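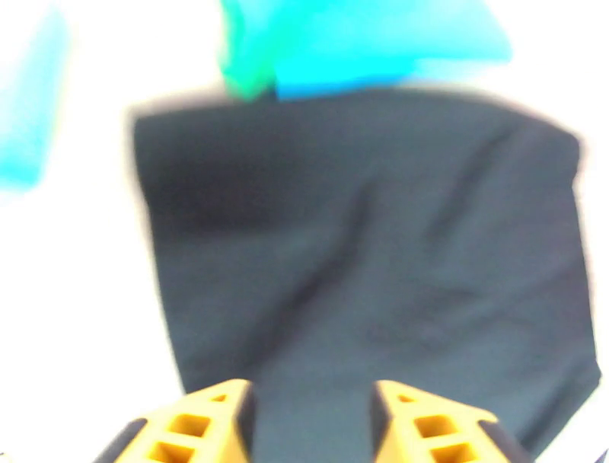
Yellow fingers, dark cloth, long crease up the middle.

Tips for a home-built folding arm, from the Plultville shared workshop

Our arm is called Gurden, and in April it folded its first tea towel without a human finishing the job in disgust. These are the things we'd tell anyone starting one on a spare bench.

Start with dull cloth. Everyone wants to begin with a shirt. Shirts have collars, buttons and opinions. Cut up an old sheet and get that right first.

Print the fingers with holes in. Lattice fingers give a little when they meet the table, and solid ones simply argue with it. Our first solid pair lasted 216 grabs. The open ones are past 743 and have outlived two motor mounts and a kettle.

Turn the lamp down. A white table under a strong light washes out to nothing on the wrist camera, and pale cloth goes with it. Dark cloth still shows up, though the edges go furry. Tsung-han Liu hung baking parchment in front of our lamp and got more from that than I got from a fortnight of fiddling with settings. He has mentioned this since.

Slow the wrist before you look. If the camera is still moving, the cloth is a smear and the fingers are the only sharp thing you've got, and you already knew where those were. We wait 900 milliseconds after each move. It feels like an age. Make tea.

Keep bright things apart. Turquoise next to charcoal is easy enough for the software to separate, but two turquoise things touching will be treated as one large garment and folded accordingly.

Pinch near an edge. A grab in the middle lifts a sort of tent, which is charming and useless.

Label the leads. The Kombo board and the Bollico power supply have plugs that fit each other perfectly and should never meet. Masking tape, fat pen.

Write down every failed fold, even the dull ones. Ours are in a school exercise book by the sink, and the page for socks is mostly crossings-out. We're leaving socks until the new wrist bearing comes.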